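4.2 Recording rules for lidded containers

Lids turned out to be the best teachers we had! Of all the household items in the Porken set, they were the ones that showed us where our written rules were too loose, and most of the practice we recommend in this section grew out of them. The first version of the rules simply asked operators to "hold the lid firmly". Two careful people can read that in quite different ways, and ours did.

The revised rule names the contact. For every grasp, the operator notes which part of the lid each finger pad presses on – face, rim, tab or hub – and whether the two pads meet it squarely or at an angle.
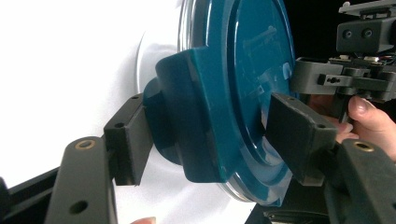 Figure 3. Two-pad grasp on a teal lid with a moulded tab, over a clear container.

We were delighted by how much this small habit helped. Kamol Wannasri and Yanti Tambunan each labelled the same 1,343 grasps without seeing the other's notes, and the cases they disagreed on were nearly all ones where a pad sat across a raised edge. Rule 7 now covers these directly: record the larger contact area first, then the edge.

Clear containers need a rule of their own. Their rims are easy to lose against a pale surface, so we ask for the rim to be marked by hand whenever any part of it can be made out. Where two grippers share the workspace, the log must say which one is holding the lid, and fingers near either device are noted in the same entry. We kept this wording short on purpose – an operator in the middle of a session will happily follow one line, and the Plumix log sheet leaves room for exactly that.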